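A Morning at the Pavora Vitamin Factory

In May I visited the Pavora factory in Judlow, where they make tablets and capsules for vitamins and other food supplements. It is open to the public only one time in a year, and the places are limited to 137 visitors. I had tried to get a ticket for two years, so I was very glad when the confirmation came.

I am not a chemist. I work in a small shop which sells health food, and customers ask me every day what is inside the products. I wanted to see how a powder becomes a tablet.

Getting there

The factory stands outside the town, on the road to Helmy. Bus 23 goes from the train station and stops in front of the gate. I arrived at 8:40 in the morning and there was already a line. We received a paper badge, a hair net and a pair of shoe covers. People with a beard received also a beard net. Rings and watches had to stay in a locker. I needed some minutes to get my ring off.

The weighing room

Our group started where the raw materials are weighed. We looked through a window, because visitors are not allowed inside. Every sack has a label with the batch and the date of arrival, and two workers must sign for each weighing. Our guide said that one wrong number here can cost a full day of production. The air in the corridor smelled a little like oranges, although they were not making anything with orange that morning. The guide told us that the smell stays in the filters for weeks.

The tablet press

This was the loudest part and, for me, the best. The machine comes from a company called Trostier and it presses 2,000 tablets in a minute. The powder falls into small round holes, a punch comes down, and the tablet is pushed out to the side. It goes so fast that the eye sees only a gray ring. Next to the press there is a small table with a scale, and every quarter of an hour an operator takes a sample and checks weight and hardness. She let us break one tablet by hand. It was harder than I expected, and I did not succeed at the first try.

I asked why some vitamin tablets are so big. The answer was that the vitamin itself often needs very little space, but minerals like calcium and magnesium need a lot. If you want the full daily amount in one tablet, it becomes difficult to swallow. This I will repeat to my customers.

Bottles and labels

Filling is done in another building. The bottles come in plain, they are blown out with clean air, and then they are filled, closed and labeled. I learned that the empty space at the top of a bottle is partly there for technical reasons. Light tablets and capsules settle during transport, so a bottle which was quite full in the factory can look less full at home. Many customers complain to me about exactly this.
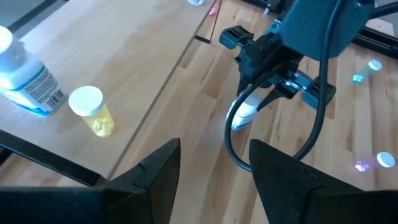

Questions at the end

We finished in the canteen with coffee and a dry but good almond cake. The guides stayed with us for roughly 100 minutes, much longer than the program said, and they answered with patience. Somebody asked about keeping bottles in the bathroom. The advice was no, because of the steam from the shower. A kitchen cupboard away from the stove is better.

I would have liked to see the laboratory too, but it was closed for visitors. Also the explanation boards were printed in very small letters, and in a group of this size not everyone could come near enough to read them.

Tickets for the next visit are free, but you have to write to the factory early. Closed shoes are necessary, and children under ten cannot enter the production area. If you go by car, the parking is behind the second gate and not at the first one, where I saw several people turn around.

We use cookies to remember your settings and to count visits to this site. By continuing to read you accept our cookie policy. Accept / Manage settings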